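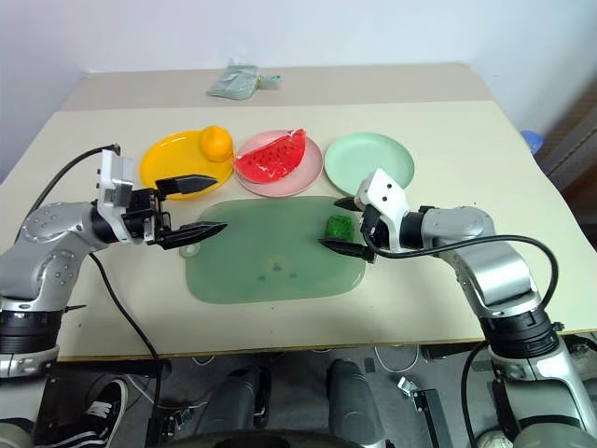
When I moved to this country, I thought that I knew how to eat lunch. In my first week at Prendum I learned that I did not. At twelve o'clock my colleagues took their sandwiches, sat down in front of the computer and continued to type. I sat alone in the kitchen with my soup and felt like a person on vacation.

In my family lunch was the main meal. My grandmother called us 3 times, and the third time was serious. We had soup, then something with potatoes, then fruit. The fruit was not a dessert for her – it was a reason to stay at the table a little longer. She peeled an orange very slowly and gave the pieces to whoever was still talking.

I tried to eat at my desk for nine months. I saved maybe half an hour a day, and I cannot tell you what I did with it. In February a new woman came to our department, Despina Furtună, and she asked me where people go to eat. I was ashamed to say "nowhere", so I said "the kitchen", and we went.

Now we are usually four or five. Some bring leftovers, some buy noodles from Druter across the street. We have one rule, no phones on the table, and I break it more than the others. Last week we talked for 10 minutes about how to cut a melon, and I came back to my work late and in a good mood.

My manager has noticed. He has not joined us yet, but he asked what kind of soup it was.

Aug 31, 2021
14 shares – 3 comments

Recent posts
My grandmother's bean soup, with measurements at last
Learning to say no on the phone
A walk to Bekstead and back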